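Last updated: August

Sneaker storage: what I'd skip and what I'd keep

Most advice about shoes comes from people who sell things to put shoes in. I've bought plenty of those things. There was a set of clear stacking boxes that came to $89 and lasted until we got tired of lifting three lids to reach one pair. There was a hanging fabric organizer that sagged off the closet rod. So take what follows as coming from a person who has already wasted the money.

Start with the floor. I know the usual line is to measure your space first and buy a system to fit. I'd hold off. Pull every pair out, put them where you can see them, and match them up before you measure anything. You'll find singles, and you'll find pairs that stopped fitting a while back. My sister-in-law, Merja Lehtinen, was about to order a bench with cubbies for her hallway. After an hour on the floor she didn't need one.

Do it on carpet or an old sheet if you can. Grit from the treads will come out, and a carpet can at least be vacuumed. White soles get scuffed when they're dragged over tile, too.

Pick shoes up by the side, near the heel. Knit uppers stretch if you haul them around by the collar or the laces — I've ruined one pair that way and I'm fairly sure about the cause.

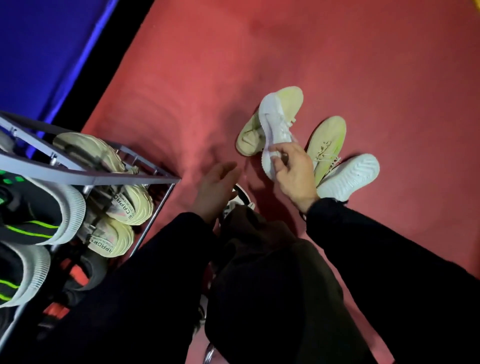

Handling sneakers on the carpet beside the rack, one of them lifted by the side.

While a shoe is in your hand, turn it over. Check the tread for stones and the heel for wear. If one side is worn right down, it goes in the "decide later" pile, and that pile gets decided the same day. Otherwise it moves into a bag and the bag moves into the garage.

Now the racks. Slanted metal shelves are the only kind I still recommend, and I recommend them with some grumbling. Air gets around the shoes and dirt falls through instead of collecting. The complaint is that small shoes slide or tip, and that's true of the cheaper ones. Push down on the top rail in the store. If it twists, leave it there. Square tube has held up better for me than round, though I've only owned two of each and wouldn't swear to it in court.

Put the shoes you wear most on whichever tier you can reach without bending. People arrange by color and it looks great for a week.

Things I don't believe in:

Charcoal pouches. I tried them for a whole winter and couldn't tell the difference. Taking the insoles out overnight works better and costs nothing.

The washing machine. Some sneakers survive it. The glue on mine didn't. A soft brush, lukewarm water and a drop of dish soap will do for most soles.

Baking soda paste for yellowed soles. It takes off surface dirt, fine. Rubber that has yellowed with age stays yellow, whatever the video shows.

Newspaper inside white shoes — the ink can come off. Plain packing paper is safer.

If you have wet shoes, keep them off the rack until they're dry all the way through, tongue included. A heater is too much for most glues, so stand them somewhere with a draft and loosen the laces first.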